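O braço ficou torto outra vez

Passei as férias de Natal a arrumar a célula. Há quem arrume a garagem, há quem finalmente pendure o candeeiro do corredor. Eu abri o simulador no dia vinte e seis, com uma fatia de bolo-rei ao lado do teclado, e só o fechei quando me perguntaram se eu ainda vivia naquela casa.

Para quem chegou agora: a célula chama-se Barasa, existe apenas dentro do computador, e serve para ensaiar empilhamentos antes de os passar para a bancada verdadeira, a da oficina. Em teoria, uma célula simulada não precisa de manutenção. Não apanha pó, não perde parafusos, não tem um estagiário a pousar-lhe o café em cima. Acreditei nisto durante muito tempo, o que diz mais de mim do que do software.

O problema apareceu em julho. Refiz o modelo da garra, porque o antigo tinha os dedos simplificados até parecerem dois paus de gelado, e a partir daí tudo o que ela largava caía um bocadinho ao lado. Não muito. O suficiente para a peça de cima assentar de esguelha e a pilha ir ganhando aquele ar de estante montada num domingo à noite. Fiz o que qualquer profissional sério faria: ajustei um número à mão, vi que ficava melhor e fui de férias.

Em dezembro o número já não chegava. Abri o ficheiro de configuração e encontrei 453 linhas, das quais reconheci talvez metade como minhas. As restantes eram minhas também, segundo o histórico. Uma delas tinha um comentário que dizia apenas «não mexer». Mexi.

Comecei pela ponta. O ponto de referência da ferramenta, aquele que diz ao controlador onde acaba o braço e começa o mundo, continuava a ser o da garra antiga. Estava 4 milímetros acima do sítio certo, e a minha correção de julho compensava isso só quando a garra descia na vertical. Mal o pulso rodava, a compensação apontava para outro lado e a peça ia atrás. Escrevi ao Urs Schnyder, que montou comigo a primeira versão disto tudo, a perguntar se ele se lembrava de como tínhamos medido o ponto original. Respondeu no dia seguinte: «Medido?»

Refiz então a coisa com método. Pus um alvo fixo na mesa, levei a ponta até lá com quatro orientações diferentes do pulso e deixei a conta sair sozinha. Demora vinte minutos. Andei cinco meses a evitar vinte minutos de trabalho, e gastei bem mais do que isso a inventar explicações para o desvio. A minha favorita envolvia arredondamentos e a fase da lua.

Depois vieram as colisões. O motor de física não usa a forma bonita que se vê no ecrã, usa uma versão simplificada por baixo, e a dos dedos novos tinha sido gerada automaticamente com um entusiasmo que eu não pedi: 2,739 faces por dedo (deixo a vírgula à inglesa, tal como o programa a escreve, para ninguém pensar que são quase três). Com tanta face minúscula, o contacto saltava de umas para as outras e as peças tremiam como gelatina. Reduzi para 289 e a tremideira desapareceu. Podia reduzir mais, mas já perdi amor suficiente a esta garra.

Para as peças facetadas tive de abrir uma exceção. Um bloco retangular perdoa muita coisa, tem duas faces paralelas e uma pessoa aperta e segue. As cunhas fogem. Subi um pouco o atrito nos dedos, baixei a velocidade de fecho e obriguei a garra a esperar antes de levantar, uma pausa que no registo parece hesitação e que em mim também seria. Experimentei ainda baixar a força, mas aí a peça escorregava na descida e ia parar a sítios da mesa onde nunca pensei ter de a procurar.

Sobra a base. A base cinzenta onde assenta a pilha está na diagonal em relação à mesa, de propósito, para obrigar o planeador a rodar o pulso e não fazer batota. O rebordo é que me deu trabalho: na versão de colisão era mais alto do que na versão visível, e as peças vermelhas apoiavam-se numa parede que não existia. Corrigi, e elas continuam a ficar em ângulos diferentes umas das outras. Isso já é do programa de empilhamento, o Prukano, e do Prukano trato noutro dia. Uma célula de cada vez.

O que ficou na lista, para eu próprio me lembrar:

Guardar o ponto da ferramenta num ficheiro separado, com data.
Repetir o teste do alvo sempre que a garra muda. Sempre, mesmo quando muda «só um bocadinho».
Apagar a correção de julho. Apaguei-a, mas quero voltar a confirmar.
Ver porque é que as sombras saem com as bordas aos quadradinhos. Não afeta nada. Irrita-me.
Perguntar ao Urs pela folha de cálculo da primeira calibração, se é que alguma vez houve folha.

A seguir passo estes valores para a bancada da oficina, onde há gravidade a sério e cabos que se prendem nas coisas. Conto como correu, ou então ficam a saber pelo silêncio. 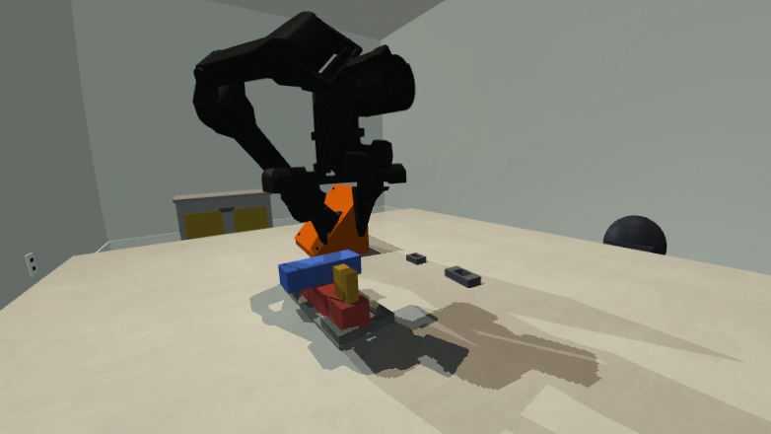
A Barasa já com a garra recalibrada e a cunha laranja nos dedos, mesmo por cima da pilha.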